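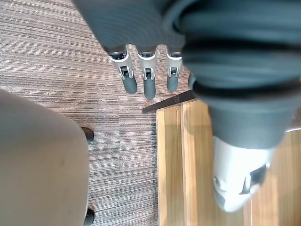
Dark grey sleeve, thick rolled cuff.

April, bench 2, started 8:40

Rib knit recovery, second round. Lots from Plivier and Akel, same nominal weight. Cut 29 strips across the ribs, all from the middle of the cloth, none near the selvage. One Akel strip had a dropped stitch near the clamp line. Discarded, leaving 28 split evenly between the lots.

Conditioned on the rack overnight. Room humidity drifted again toward morning; the trace is taped inside the back cover.

Procedure as last time: bench marks in white pencil, hang with the small weight, unload, lay flat on the glass, read at one minute and again at one hour. Segundo Tello read the marks and I wrote. We swapped halfway through and repeated six strips to see whether the reader matters. Differences were within the width of the pencil line.

Plivier: most of the stretch is gone at one minute, little change after that. Strips lie flat.

Akel: slower. Still creeping back at one hour. Edges curl toward the face side, which makes the marks hard to read without pressing the strip down, and pressing it down changes the reading. Tried a glass slide on top. Better, but the slide drags if set down at an angle. Lower it straight.

Washed seven strips from each lot, line dried, reconditioned. Akel improved after washing. Suspect finish on the yarn, but Chávez has not sent the finish sheet, so leave that open. Plivier did not change by anything I would report.

11 readings on page 4 were taken with the old steel rule, whose end is worn. Duván Inga checked it against the new one and the offset is constant. Corrected values are in the right-hand column in pencil. Do not average the two columns.

Clamp 3 slips on thick ribs. Put a strip of cork under the jaw; holds for now, needs a proper face.

Open:
Ask Chávez for the finish sheet again.
Repeat Akel unwashed with a longer rest, read next morning.
Nekinell lot still in its bag, not conditioned. Rack space free after 4 pm.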